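Ticket 77 — Panganiban, cocina de la segunda planta
Asunto: el cajón de abajo de la nevera no cierra

¡Hola, Žydrūnas! Otra vez yo con el cajón, perdona. Llevo tres días peleándome con él: empujo, parece que entra y a los 3 segundos vuelve a asomar un dedo. 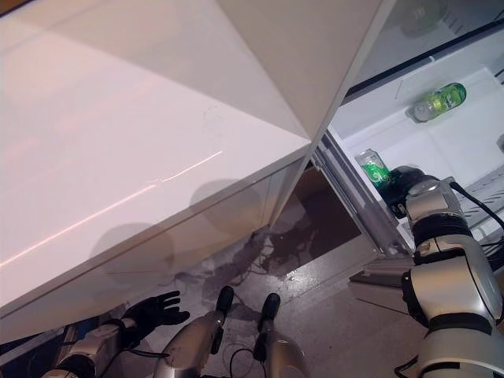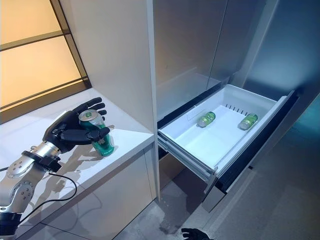 Ya probé a quitar peso y a limpiar las guías — nada, sigue igual. En Gallwood me dijeron que mirase el tope de la izquierda, pero no sé cuál es. ¿Puedes pasarte en marzo?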